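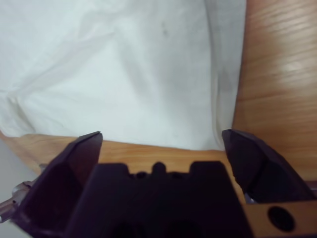 Rafsan Samarakoon pergunta se 375 demonstrações por teleoperação ensinam a dobrar roupa ou só a imitar quem segura os comandos. No projeto Grurnetti ainda não sabemos responder, e o artigo que nos serviu de ponto de partida também não convence.
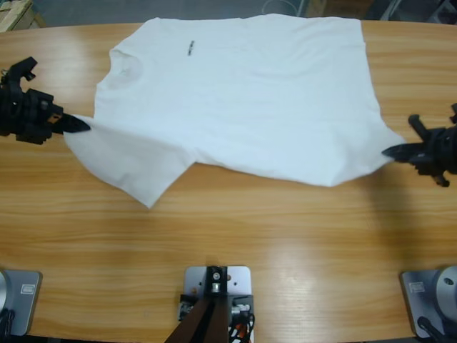 Fig. 2. T-shirt presa pelas duas garras.

O operador compensa com os olhos o que a garra não sente. Duvidamos que a política aprenda essa correção. Em dezembro repetimos com outro operador.
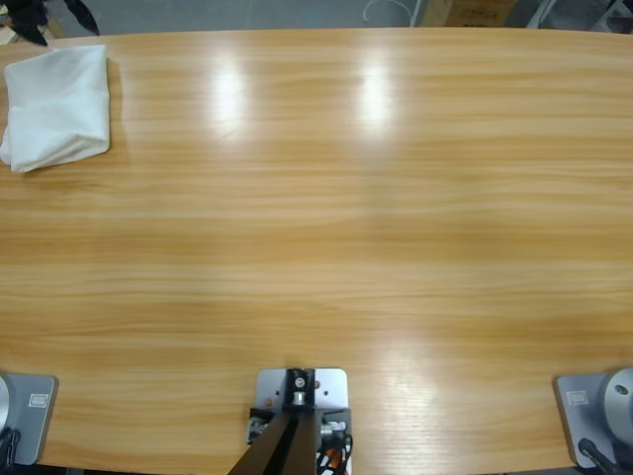

Fig. 3. Pano branco dobrado, no canto da mesa.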